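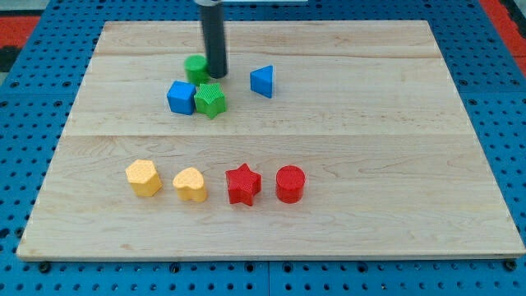

Changes to the Toy and Game Lending Shelves

The Rurstead Public Library will reopen its toy and game lending shelves in August, following a review of how the collection is stored, cleaned and loaned. The collection now holds 1,476 items, from infant rattles to full-size floor puzzles, and has outgrown the alcove beside the children's desk. It will move to the former periodicals room on the ground floor, where the shelving is lower and a stroller can be turned without difficulty.

Families who already hold a library card need not register again. The separate paper card used for toy loans will be withdrawn, and all loans will be recorded on the standard account. Members who still have a paper card may hand it in at any desk or discard it at home.

Loan periods and limits

Each household may borrow two toys or games at a time for a period of three weeks. One renewal is allowed, provided that no other member has placed a hold. Large items, such as play kitchens and ride-on vehicles, may not be renewed. Holds can be placed through the Vulus catalog, which now lists toys under their own heading with a suggested age and a count of the parts in each set.

Staff will check the parts of a set when it is returned. A set with a missing part will remain on the member's account for 14 days so that the household has time to look for it. After that period the library will charge the cost of the part alone, where the maker sells parts separately. The former flat charge for an incomplete set has been removed. Members are asked not to replace a lost part with a similar one from another set, as sizes differ more than one might expect.

Sorting by age and use

Toys were previously shelved by the order in which they arrived. They will now be grouped by age, and within each age by use: building and stacking, matching and sorting, pretend play, music, and games with rules. Colored labels on the shelf edge will show the age group. Items with small parts will be kept on the upper shelves and loaned only to adult cardholders.

The Sequeira bequest, which has paid for most purchases of building and matching sets, will continue to be used for that purpose. Suggestions for new titles may be left at the children's desk or sent through the online form.

Cleaning

Hard toys will be wiped down on return and fabric items laundered before they go back on the shelf. For this reason a returned item may show as unavailable for a day or two – members should wait for the hold notice before making a special trip. Borrowers are asked to remove food and stickers, and to take out any batteries they have added. Toys may not be left in the outside book drop.

Opening session

An introductory session will be held on Saturday at 10:30 a.m. in the new room, led by Ashraful Mridha of Children's Services. It will cover the catalog, the age groups and the choice of games for children of different ages playing together. No booking is required. Parking is available in the Fivitby Street lot, and the side entrance will be open for strollers and wheelchairs.

Toys currently on loan should be returned to the main circulation desk until the new room opens.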